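Subject: Re: [nimico-users] Folia planner 4: collision margins in narrow openings
Date: 10th October

On the Folia list someone wrote:

> We dropped the default margin from 30 mm to 4 mm inside
> anything tagged as a cavity, and the planner now finds
> a path into the oven nearly every time. I think we can
> close the ticket and make this the default for Nyanda too.

I'd like to keep the ticket open a while longer. "Finds a path" is a claim about the planner. I have yet to see a claim about the arm. We pulled the branch at Arkberg and pointed it at our own toaster oven, right arm only, left arm parked with the gripper up.

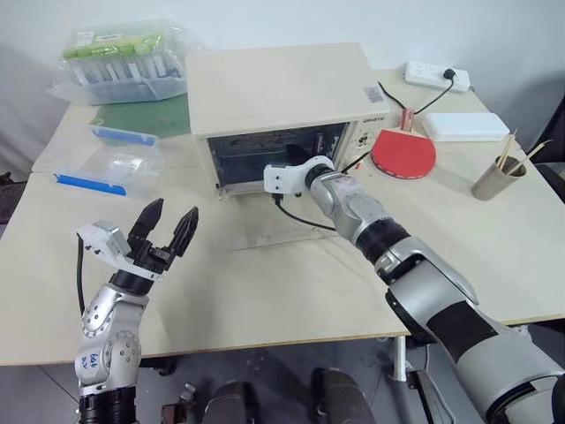

Right gripper at the oven opening, cavity margin on.

My first complaint is the cavity tag. Who sets it? In the branch it comes from a hand-drawn box in the config file, so the planner is being told where the hole is by the same person who then reports that it found the hole. Move the oven a little and the box stays where it was. I asked about this in May and was told perception would take it over. I can't find that code.

Second, the attached log has 500 planning calls with a 2000 ms limit. Those are calls, all from one start pose. Please post a run with the start pose varied and the oven turned a bit, and list the failures separately. An average hides them. 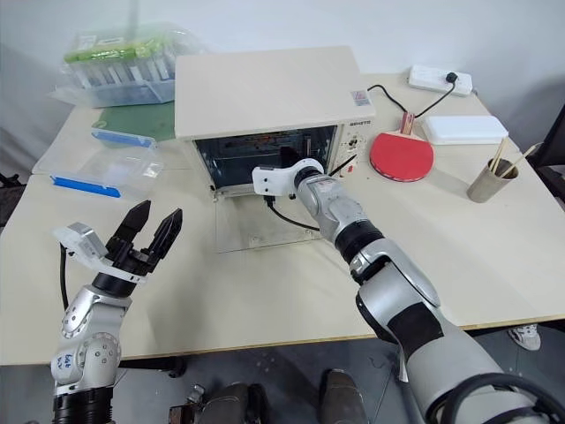 The collision model is my third complaint, and the one I'd block the merge on. It treats the gripper as a rigid shape and stops there. Cables are left out, as they were in version 3, and the door is whatever the config file says it is. With the oven door folded down flat in front, our black cable hangs in a loop under the white gripper and passes over the glass, and no part of the planner knows that the loop exists. A 4 mm margin means very little when the thing most likely to snag isn't in the model. At least put a padded capsule under the wrist and see how many of those paths survive.

If the numbers hold up after that, fine, I'll withdraw the objection. Until then please leave the Nyanda default alone and put the small margin behind a flag.

Does anyone have a cable model that works with the current Folia release? Even a crude one would do.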